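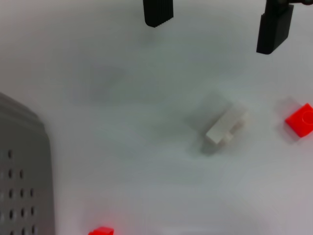

Who gets the house when there are two sisters and only one of them stayed?

My mother's answer, written on the back of a seed catalog and witnessed by the man who came to read the meter, was that we would both have it, and that we could work out the rest ourselves like grown women.

I was the one who stayed. I should say that first, so you know which way I lean. The house stands at the top of Borkwood, past the feed store and the Royer bakery, where the road gives up being paved and turns into two ruts with grass down the middle. It has 14 windows, every one of which sticks, and a pear tree that drops its fruit on the porch roof all through the fall, so that if you sleep in the front room you learn to dream around the thumping. I had slept in the front room for most of my life. My sister had slept in it until she was old enough to catch the bus to Stornico, and then she caught the bus.

She came back in December, on a Friday, with one suitcase and a coffee maker. The coffee maker was a Ruretti, very shiny, with a little brass eagle on top – the kind of thing you see in a shop window and wonder who buys. She set it down on the counter next to Mother's dented percolator and the two of them sat there side by side all weekend like strangers waiting on the same dentist.

"You've kept it nice," she said, looking around the kitchen.

I had not kept it nice. There was a bucket in the pantry under the bad place in the ceiling, and I had been meaning to see about the linoleum since before Mother took sick. But she said it kindly, and I was so ready for a fight that the kindness threw me off, and I went and made up her bed with the good sheets, which I had sworn to myself on the way home from church that I would not do.

We didn't talk about the house that night. We talked about the road, and the price of heating oil, and whether the woman at the bakery had always had red hair. (She had not.) My sister ate two bowls of soup standing up, the way she used to when she was a girl and always just about to run out the door, and I told her to sit down, exactly in Mother's voice. We both heard it. She sat.

In the morning she had a paper. Some outfit in the city would give us a price for the place as it stood, pears and all, and she had the number written at the bottom with a circle around it. It was more money than I had ever thought of all at one time. Next to it she had written what it would cost to fix the roof, and the furnace, and the wiring upstairs that hums when it rains. That number had a circle around it too.

"I'm not asking you to," she said. "I'm only showing you."

I said I had to see to the chickens, and I went out and stood in the henhouse for a good long while, though the chickens had been seen to at sunup and looked at me as if they knew it. It was warm in there and smelled the way it always smells. I thought about a kitchen with a floor that lay flat. I thought about going down to the mailbox without my boots on. I had never once let myself think about either thing, and I was ashamed at how quickly they came, one after the other, like company that had been waiting out in the car.

When I went back in she was up on the step stool with her sleeves rolled, working at the window over the sink with a butter knife and a bar of soap. That window had been shut for 10 years. She had soap in her hair and she was using a word Mother wouldn't have cared for.

"Hold the stool," she said, so I held the stool.

We got it up the width of a hand, and the cold came in, and with it the sound of the creek, which I had forgotten you could hear from there. She put her face right down to the gap and shut her eyes. I asked her what a thing like that eagle cost, since we were letting the heat out anyhow, and she said I didn't want to know, and I said I did, and she told me. I had to sit down at the table.

"It makes good coffee," she said.

"It had better make the bed."

She laughed so hard she had to climb off the stool, and then I was laughing as well, and the paper with the two circles on it blew off the table and went under the stove, where neither of us could reach it without the broom. I knew where the broom was. I expect she did, too, as it has hung on the same nail for as long as there have been nails in that house.

"Are there any pears left?" she asked me.

I told her there were a thousand of them, down cellar, put up in syrup, and she could start carrying.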